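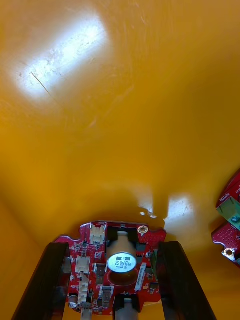
Red board, big cap side up

Kit sorting night for the Hedow build at the Ibarra shop – boards, harnesses and sensor leads all get their own spot.
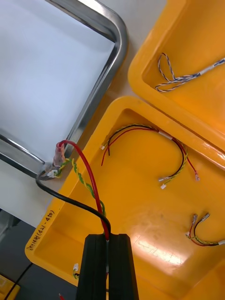 And the harnesses love to tangle! I've got around 300 still to sort, so pray for me.

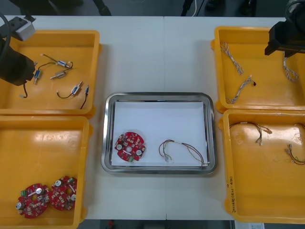 Filed under: Shop Log

One board and one harness on the paper so far. I want a full kit per tray by August. 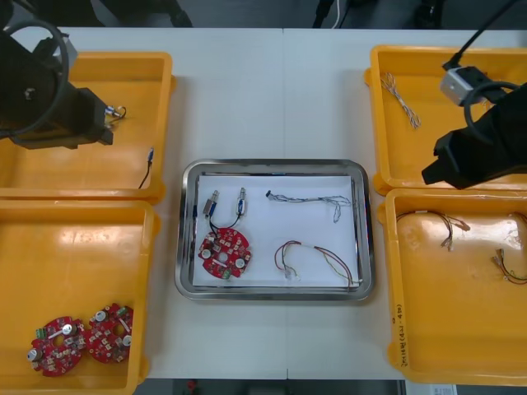
Board, sensors and wires, one tray

Wiring diagram's up next – version 2, much less ugly.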